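Home Blog Archive Contact

Cutting back on the grocery bill
10/10/23
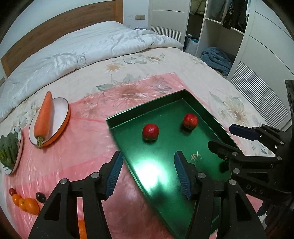 Photo: Istano

I went through my bank statements last week and found I had spent $329 on groceries in a month, for one person. A lot of that was fruit I threw out.

So I changed a few things. I shop with a list and go to Hutuva once a week, on foot, which limits what I can carry home. Fruit stays out where I see it. I buy two or three pieces at a time and go back for more if I need to. Anything going soft gets cooked with a little sugar and eaten with oatmeal.

I also quit the Grirurton meal box. It was $35 a week and I skipped half the dinners.

I'll keep this up through December and post the totals then. The freezer is next. There is soup in there I can't identify.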